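Worktop oil still tacky after a week – strip it or wait?
Posted in Kitchens and Joinery
18 May 2019

Tiago Moreira
I fitted a solid beech worktop in October and gave it the usual coats of hard wax oil at the time. It has been fine apart from the stretch beside the sink, which had gone grey and rough, so I sanded that part back and re-oiled it. The old tin was empty and I used Ramalho Worktop Oil instead, three coats, applied with a cotton cloth.

The re-oiled part is still tacky after 7 days. A sheet of kitchen paper sticks to it lightly and leaves fibres behind. The rest of the top, which I did not touch, is hard. Details in case they matter:

Sanding was 120 grit, then 180, then 240.
Coats were put on in one day, morning, afternoon and evening.
Room temperature is low, as the heating is off in that part of the house.
I did not wipe off the excess after the last coat. The first two I did wipe.

I have two questions. Will it harden if I leave it alone, or does it have to come off? And if it has to come off, can I do it without sanding again? The section is already slightly lower than the rest and I would like to avoid making the dip worse.

Judite Paiva
The last line of your list is the cause. Hard wax oils and most worktop oils cure by taking up oxygen from the air. A thin film cures through. A thick film skins over at the top and the oil underneath stays soft, because the skin slows down the air getting to it. Three coats in one day makes this worse, as each coat was laid over one that had dried to the touch but had not cured.

Low temperature slows the cure but does not stop it. If you had wiped off the last coat, I would say put a heater in the room and wait. With surplus left on top, waiting can take many weeks and the surface usually ends up patchy, with shiny areas that mark easily.

It can be removed without sanding in most cases. The method is as follows.

Open the windows and put on nitrile gloves. Dampen a white non-woven pad with white spirit. Do not flood the wood. Work along the grain over an area no bigger than a tea tray, until the surface drags slightly and then begins to slide. Wipe off at once with a clean dry cloth, turning it often. Move to the next area.
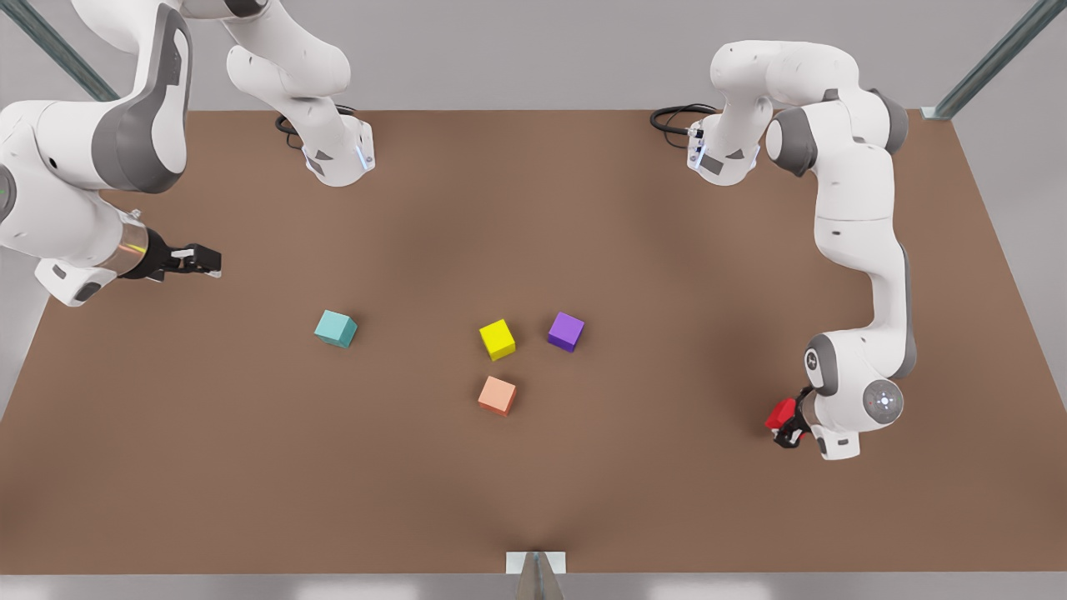 Go over the whole section twice. After the second pass leave it overnight and repeat the paper test. If the paper lifts cleanly, leave it two more days before deciding on another coat. If it still catches in places, repeat on those places only.

For the new coat, use much less than you think you need. Put a small amount on a cloth, rub it out until the wood looks evenly damp, wait the time given on the tin, then wipe the entire surface with a dry cloth as if you were trying to take it all off again. What stays in the wood is the coat. Leave 30 hours before the next one in a cool room, whatever the tin says about drying times, as those are normally given for a warm room.

Two further points. Mixing brands is usually harmless when the old finish has been sanded off, but check the edge where old and new meet. The new oil may be lying on top of old wax there, and that strip will be the last to harden. Also, the oily cloths can heat up and catch fire by themselves if they are left in a heap. Lay them flat outdoors until they are stiff, or soak them in water before they go in the bin.

On the dip: leave it. You can feel it only because you know where it is. If you do need to sand at some stage, feather it out over a much longer stretch than the damaged part.

Salvador Cardoso
Had the same thing on an oak table. I just left it and it went hard in the end, took 6 weeks. Looks all right. There is a bit near one corner where a hot mug left a ring, so maybe it was not as hard as I thought.

I would not bother with white spirit, it stinks the house out.

Aroha Ruddock
Judite's method is sound. I would add one thing about the sink area. Greying beside a sink means water is getting into the wood, and fresh oil on the face will not cure that if the water is coming in from the cut-out. Look at the underside with a torch. If the end grain round the cut-out is bare, or dark and swollen, let it dry fully and seal it before doing any more on top. Fitters often miss this, and beech moves more than most timbers when it gets wet.

Also check that the sealant behind the tap has not lifted. It is a five-minute job to look and saves oiling the same patch every spring.

Tiago Moreira
Thanks. I did two passes with white spirit and the paper now comes away clean except along the join with the old finish, as predicted. The end grain under the sink is bare on the left side and a bit dark. I will dry that out first and leave the top alone until it is sealed.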